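Notebook, January -- perception side, Gotgate pipeline

Started at 9:20. Yesterday the pose tracker lost itself in 289 of the 1092 clips, and I wanted to understand where before changing any parameter. I sorted the failed clips by the number of matched features in the first second. Most of them start already with a low count, so the problem is in the initialization and the later drift is only a result.

Changed the feature budget from 726 to 1000 per image and turned on the grid option, so that one rich corner can not take all the points. Rerun is going on the Ilix machine.

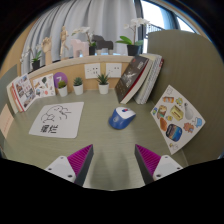 The mask for the fingers is the next thing. At present it is one fixed polygon, drawn for closed fingers, and when they open the magenta ribs come out of it and the tracker takes them as static points. On this desk view the sheet with stickers at the right gives strong corners, but the plain desk surface between the fingers has only soft shadows, and I do not want any feature there. I will make the mask depend on the opening width. The width is in the log already, only the time offset must be checked -- Baluyot branch has a script for it.

To do:
mask as function of width, five steps is enough
compare old and new mask on the same clips
ask Volteo if the lens calibration file is the latest one

Rerun still not finished at 16:40. I leave it for the night.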